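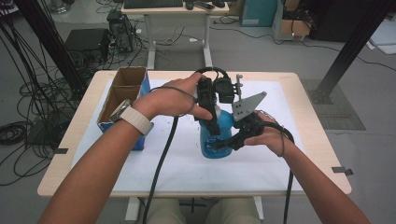
Fig. 1 -- Le flacon pulvérisateur bleu sur la grande feuille blanche.

Projet de fin de semestre : enlever l'encre sans tuer le tissu
Août 2022

Au départ je voulais travailler sur les teintures végétales, mais tout le monde prenait les teintures végétales, alors je me suis rabattue sur les taches. Plus précisément sur l'encre de stylo bille, celle qui ruine les poches de chemise (j'en ai perdu deux comme ça au lycée, j'ai donc un compte à régler). Ma question était toute bête : parmi les recettes de grand-mère, lesquelles marchent vraiment sur du coton, et à quel moment est-ce qu'on abîme la fibre ?

J'ai découpé 15 carrés dans un vieux drap et j'ai fait le même gribouillis sur chacun, avec le même stylo. Ensuite, séchage une nuit, puis traitement : alcool ménager, lait tiède, vinaigre blanc, savon de Marseille, et un carré témoin à l'eau du robinet par série. Chaque produit restait huit minutes avant rinçage. Gwawr Craddock, qui partageait ma paillasse, m'a fait remarquer que je frottais beaucoup plus fort quand je croyais au produit... Elle avait raison ! J'ai recommencé toute la première série en tamponnant seulement, sans frotter, et les écarts se sont bien resserrés.

Côté résultats, l'alcool gagne haut la main. Le trait bleu pâlit dès le premier passage, mais il migre : on se retrouve avec une auréole plus large que la tache de départ si on ne met pas de papier absorbant dessous. Le lait, dont ma tante me vantait les mérites depuis toujours, ne fait pas mieux que l'eau. Le vinaigre, presque rien. Le savon de Marseille m'a surprise, il rattrape très bien l'auréole laissée par l'alcool, et c'est donc la combinaison des deux que je retiens.

Pour la solidité du tissu, j'ai fait simple -- une pince, un seau, et de l'eau qu'on ajoute jusqu'à ce que ça craque. Je n'ai pas vu de différence nette entre les carrés traités et les témoins. M. Hirvonen trouve la méthode un peu rustique et je suis d'accord, le drap était déjà usé par endroits et ça brouille tout. Avec du tissu neuf, je referais la mesure volontiers.

Ce qui me manque surtout, c'est l'encre gel. J'avais commencé deux essais, mais le trait n'a pas bougé d'un poil et je n'avais plus de drap. Si quelqu'un reprend le sujet en décembre, mes carrés sont agrafés dans le classeur vert, avec les notes au dos (désolée pour l'écriture).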